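Home | Tips | Kitchen | Workshop | Floors & Laundry | Contact

We use cookies to remember your settings. By staying on this page you agree to this. OK

House rules for a robot that picks up the trash

18 August 2020, by Ľubomír Ďurica

A few readers asked me to write down the rules I use when a robot is tidying a bedroom, so I finally sat down with a coffee and did it. I help out with room tests at Derketti, and most of these started as scribbles on the back of a Suvico receipt. They've been rewritten so many times that I had to tape on a second receipt (the first one had soup on it anyway).

Start with the bin. Put it right up against the bed or the wall, somewhere the arm can get to without crossing the whole room, and then leave it there! I used to nudge mine over with my foot when it looked a bit far away, and every time I did that the run was worthless and we had to begin again. If you want it somewhere else, stop first, move it, write down the new spot and start over.

Next, the litter itself. Mix it up. A can rolls, a bottle slides away when you squeeze one end, a tissue folds into nothing, and a chip bag is one shape going in and another coming out. If your machine only ever practices on cans, it'll be great at cans and you'll still be picking up tissues yourself. I keep a bag of clean, empty packaging under the sink for this. Rinse everything. I skipped that once with an orange soda bottle and spent my evening on my knees with carpet foam.

Please, no glass on the floor, no batteries, nothing sharp, and nothing with liquid left in it. Those go in a box on the high shelf before the power goes on. 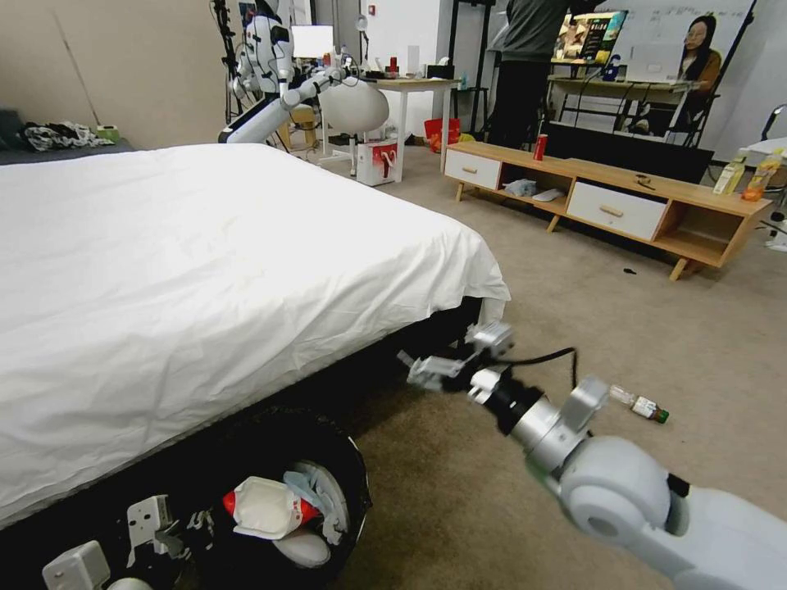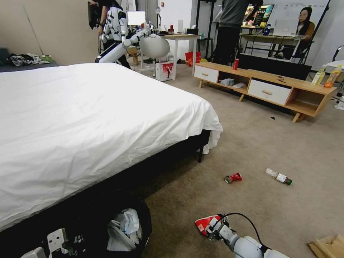
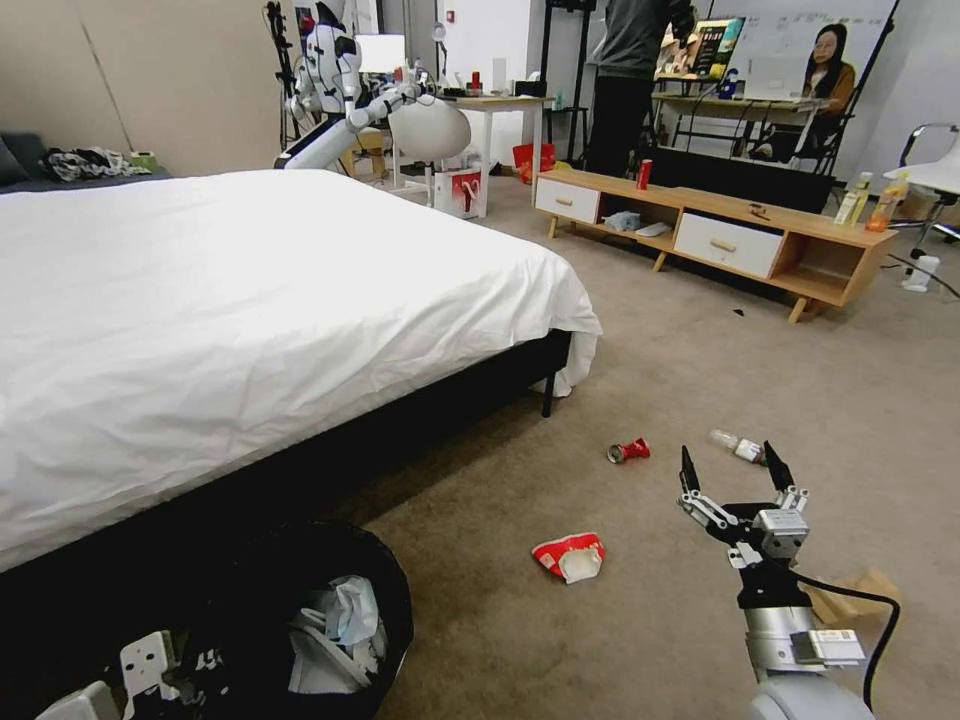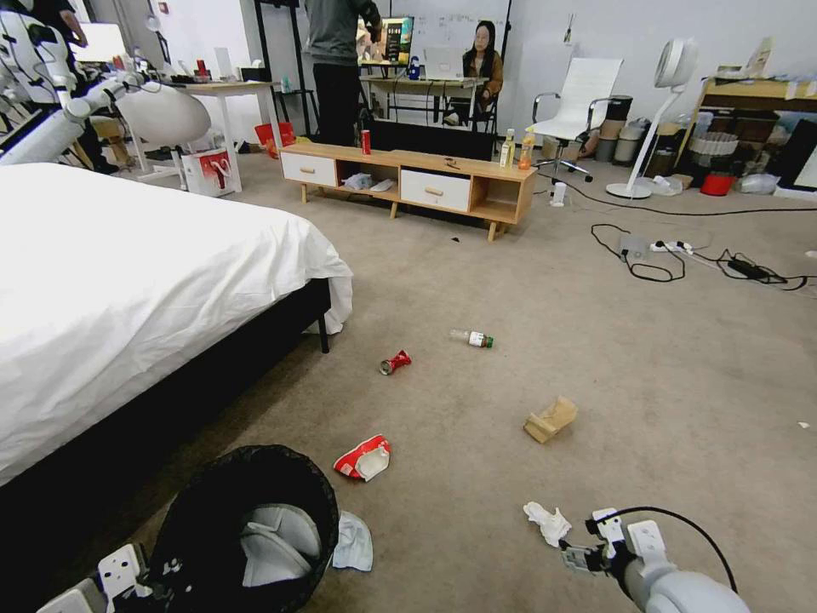 Clearing up beside the bed, with a plastic bottle on the carpet in all four.

Now, what counts as trash? Agree on this before you start, and say it out loud to whoever is in the room. My rule is that anything on the open carpet is fair game and anything on furniture stays put. So a can standing on the TV cabinet is not trash, even if it's empty, even if it bugs you. My friend Kollár thinks this is silly and wants cups cleared off tables too. Fine, but then write that down as its own job and run it separately. We argued about it for most of September last year and I haven't budged.

Keep people out of arm's reach. I measured ours with the arm all the way out, added 56 inches on top and marked the line with painter's tape, the blue kind that comes off carpet without leaving fuzz. Inside the tape, hands off while the power is on. If you want to grab something, call "stop," wait for the answer, and then go in. People working at a desk across the room are no trouble as long as they know where the line is.

Cables! Check the one on the arm first. It needs enough slack for the wrist to turn but not so much that it catches on the bed frame. Then look at the ones on the floor. Run them along the wall if you can, and if one has to cross the carpet, tape it flat for the whole length.

Tuck in the sheet or cover if it hangs low, at least on the side you're working on. Fabric and fingers don't get along. I've had a corner dragged halfway across the mattress, which was funny the first time.

Keep a notebook. Mine is a cheap squared one, and each pickup gets one line: what it was, whether it ended up in the bin, and what went wrong if it didn't. I'm on page 162 now. Write down the drops as well as the good ones, please, even when you're tired and want a nice-looking page.

Wipe the fingertips every 9 runs with a barely damp cloth. I use Vaso cloths, the thin ones, but an old T-shirt does the same job. Let them dry before you switch back on.

And empty the bin before it's heaped. Once it's full to the rim, things bounce off the top, and you'll be blaming the gripper for something that's really your own laziness (ask me how I know). I empty ours when it's two thirds full and put the liner back with the edge folded well over the outside.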